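Heat Retention in Batch Cooking: Comparison of Lid and Insulation Methods

Module report, second year
Submitted Jan 19, 2024
Author: Ewan McPhee

1. Introduction

Batch cooking for shared student housing usually means that one pot is heated once and served over a period of an hour or more. The Stokerside residence, where this work was carried out, has a shared kitchen on each floor and a meal rota introduced in September. Under the rota one resident cooks and the others eat when they get back. Soup is the most common dish. The pot is often left on a low ring for the whole serving period, and this uses electricity and tends to thicken the soup.

The project compared ways of keeping a pot of soup at serving temperature with the ring switched off. Serving temperature was taken as 63 °C, the usual hot-holding figure in catering guidance. No attempt was made to improve the recipe or to study cooling for storage.

2. Background

A pot standing on a worktop loses heat by evaporation from the open surface, by convection and radiation from the sides, and by conduction through the base. With the lid off and the contents near boiling, evaporation is the largest term. It falls quickly as the surface cools, so the first part of the cooling curve is steeper than a simple Newton's law model predicts. With a lid on, the curve is closer to exponential and a single cooling constant can be fitted.

Serving adds a further loss. Each time the lid comes off, warm moist air escapes, and the volume left in the pot goes down. A smaller volume has less heat stored for nearly the same wall area, so it cools faster. Most published student work on this topic uses a sealed, undisturbed pot and does not include this effect.

A utensil left in the pot is a smaller matter. A metal one conducts heat along the handle, and any utensil resting over the rim holds the lid open. The second effect was expected to matter more than the first. Plastics conduct poorly, so a plastic ladle was preferred for the trials.

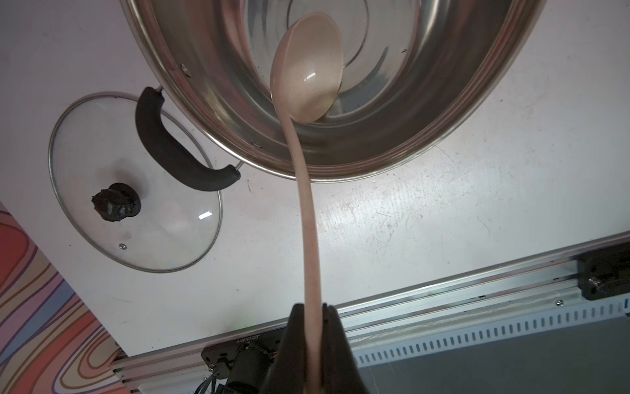

3. Method

Three conditions were tested:

(a) no lid, pot on worktop
(b) lid on, pot on worktop
(c) lid on, pot wrapped in a Bodari quilted cover and stood on a folded towel

Each condition was run eight times with vegetable soup from the same recipe. The soup was brought to a simmer, the ring was switched off and the pot was moved straight away. Temperature was logged with a Lemier probe held at mid-depth by a clip on the handle. The probe was checked in iced water before each run. Portions were weighed out on a Kerr kitchen scale at fixed intervals, so that the same mass was removed in every run. The lid was lifted only for serving.

Room temperature was noted at the start and end of each run. Windows were kept shut. Runs where another resident was using the oven were stopped and repeated.

4. Results and discussion

Condition (a) dropped below 63 °C first in every run. Condition (b) held for longer, and the difference was clear even in the coolest room. Condition (c) was the only one that stayed above the limit for the whole serving period in all runs.

The fitted cooling constant for (b) rose after each portion was taken, as expected from the change in volume. The effect was small at first and became marked when less than 800 g was left. Below that point the wrap made more difference than the lid – the exposed wall area above the soup acts as a fin and the cover reduces its losses.

Scatter between runs was largest for (a). Draughts from the corridor door are the likely cause, although air speed was not measured.

5. Limitations

A single probe at one depth cannot show layering, and a thick soup may layer more than a thin one. Only one pot was used. The cover was new, and its performance after washing is not known. Energy saved was estimated from the rating of the ring and not metered, so it has been left out of the results.

6. Recommendations

The pot should be covered and wrapped as soon as the ring is switched off. Any soup left when the level is low should be moved to a smaller pan or cooled for the fridge. A further project could meter the ring directly and repeat condition (c) with rice, where evaporation is less important.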